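Railways > Rolling stock > Threads

Posted 6 Mar 2020

Does anyone keep a current list of the old wooden-body trailers from the Dzene branch? I am trying to make one and I have more questions than answers. I will put what I know in this thread, please correct me.

First, I speak only about the narrow trailers built for Dzene, the ones with the end balconies. The steel ones came later and they are well documented by other people.

No. 100. At Nasau, under cover, in running order when I visited last July. It has the original seats on one side only. The other side was replaced with seats from a bus, I think when it was used for school trips.

No. 101. Also at Nasau but outside, behind the water tower. The roof canvas is in poor condition and one balcony is missing. I was told it gives parts to 100, but I was also told it will be restored. Both can be true, I suppose.

The next one is a problem. There is a body at Wudik, used for many years as a summer house, with no number left on it. The window spacing is the same as on 100. The door is in a different place. Was there a second batch with the door moved to the middle?

I ask because the old stock book has a gap exactly there. One page goes to 101, the next page begins with the goods vans. Somebody may have a copy with the missing page.

About the frames. The railway bought them used, and they are a little longer than the bodies need. You can see it at the buffer beam, where a wooden block fills the space. If your vehicle has this block, it is probably a Dzene trailer, even if it has a different color and a different owner now.

The gauge is often given as 1000 mm. For the Dzene branch this is correct. The Ato quarry line was narrower, and trailers never moved between the two, whatever is written on the sign at the Ato museum. I wrote to them about the sign in 2000 and I am still waiting :)

Ato does have one bogie which could be from a Dzene trailer, re-gauged. The axle boxes have the right shape. I could not see a casting mark, there is too much paint. If someone lives near and is allowed to look from underneath, please look on the inner face of the axle box cover.

Brakes: 100 has a hand brake on each balcony. 101 has the column on the remaining balcony but no wheel. The Wudik body has a hole in the floor at one end where a column could have been. I measured the hole, but I need the same measurement from 100 to compare it.

Paint: I have seen dark green, brown, and cream above green. The brown is the oldest layer on 101, under everything else. A small sample came off by itself near the door. I do not say that all of them were brown. I only say that this one was.

Lamps. The last open point for today. 100 now has electric lamps, but there are round covers in the ceiling for oil lamps, over each second window. At Wudik the ceiling is boarded, so I do not know. The owner is friendly and may let me lift one board when the weather is better.

Still wanted: the missing stock book page, any photo with a visible number, and the measurement of the brake column hole on 100. I have old timetables to exchange. Thank you for reading, and sorry for my long sentences.

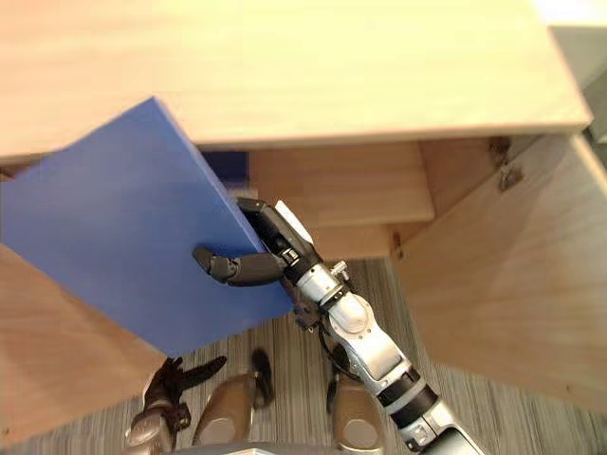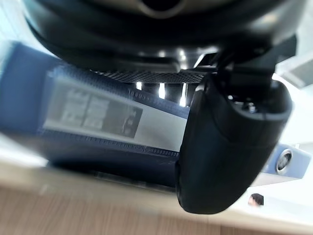
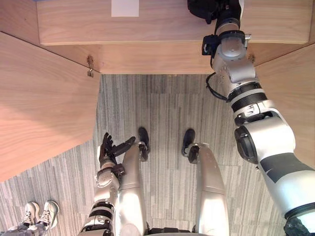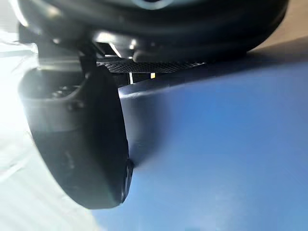 Posted by the author of the Dzene trailer list

One addition, after a reply. The trailer in the park at Wudik is a different vehicle from the summer house. It is a steel one and it is outside my list.

© Dzene trailer list | Contact | Back to top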